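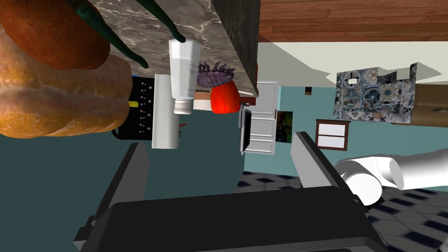

Wrist cam view, kitchen sim, the bread and veg end of the counter

despina_m
Hi all, Despina Margaritis again, the one with the two-arm Nonen cell in the kitchen sim. I finally moved the whole setup onto the new Caltov build in May and my wrist camera feed is upside down. Counter hangs from the top, bread hangs from the counter, floorboards up above everything. The fingers come into view where they always did, so the mount itself didn't move. Before I start ripping things apart, is this the camera transform or the wrist joint zero? I've got 846 episodes saved from the old build and I'd really love to not throw them out!

gantrygoat
Wrist zero, I'd bet money on it. Caltov changed how the last joint homes. Mine came up half a turn off after the update and everything looked like a bat's vacation photos.

pellet_stove
Not so fast. If the fingers are where they used to be, that tells you nothing, because the camera is bolted to the wrist and they turn together. You need to look at the arm from outside. Despina, got a body or head camera?

despina_m
Yep, head camera, grabbed from the same session. Both arms reaching for the island.

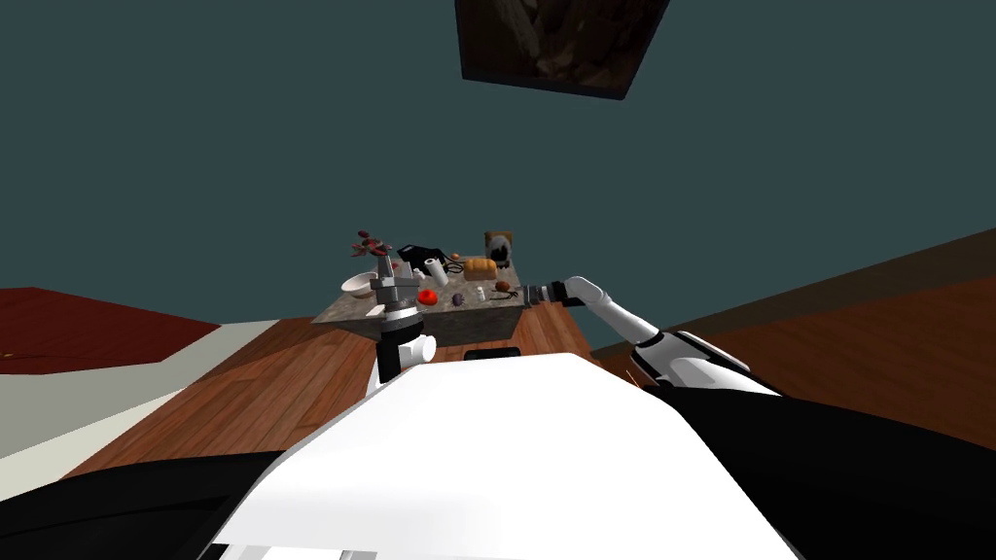
Katsaros Robotics Club, Sim Cell Team

despina_m
That one's right side up, so whatever is wrong, the room is okay. The two grippers don't match, before anybody asks. Left is the gray one with the short fingers, right is the black one. The bad feed comes off a black gripper, so I'm only messing with the right arm for now.

pellet_stove
OK good. Now print the last joint on the right arm in that pose and compare it with the same pose from an old episode. If the number is the same in both, leave the joint alone and go fix the camera. If it's off by half a turn, gantrygoat gets to gloat.

gantrygoat
I will gloat so hard.

tinsnip
Can I be the boring one and say just flip the picture in the Rillel config? One line, takes 30 seconds, done. I've run mine that way forever.

pellet_stove
Please don't. Flipping the picture fixes what you see on screen and leaves the camera pose wrong for anything that uses it. Grasp points will come out mirrored around the middle of the view and you'll spend a weekend wondering why the arm goes left of the tomato.

tinsnip
Only if you use the pose. If she's training straight off the pixels it makes no difference at all. Not everybody runs your stack.

pellet_stove
Fair, but she'll forget the flip is there. I did.

despina_m
I do use the pose, so no flip for me (sorry tinsnip). Printed the joint. It matches the old episodes to the last digit. So it's the camera?

gantrygoat
Ugh. Fine. Yes, camera.

pellet_stove
Open the mount file and look at the roll on the wrist camera. The old build read it in degrees. I think the new one wants radians, but check the release notes, I'm going from memory. Also save a copy of the file first.

despina_m
Copy saved! The roll is sitting on line 1,589 of a file I have never once scrolled that far down in. It's a plain 180. If that's getting read as radians I'd expect some weird tilt though, and the countertop edge doesn't look like what I'd call a weird tilt. It's just upside down.

tinsnip
180 radians is a bit over 28 full turns plus a leftover, so yeah, you'd see it land at an odd angle. I don't buy the units thing either. Sounds more like the new build stopped applying the roll and you're seeing the camera the way it's really mounted.

pellet_stove
Hm. Yeah, that's better than mine. Look for a parent frame entry a few lines up. If it's blank the mount offset might get skipped.

despina_m
It's blank. Old file has the wrist link named there. Going to fill it in and rerun some 20 of the old episodes against it before I touch the left arm. Does anyone know if the left needs its own entry or if it copies from the right?

gantrygoat
Own entry. I'm pretty sure. Like 80 percent.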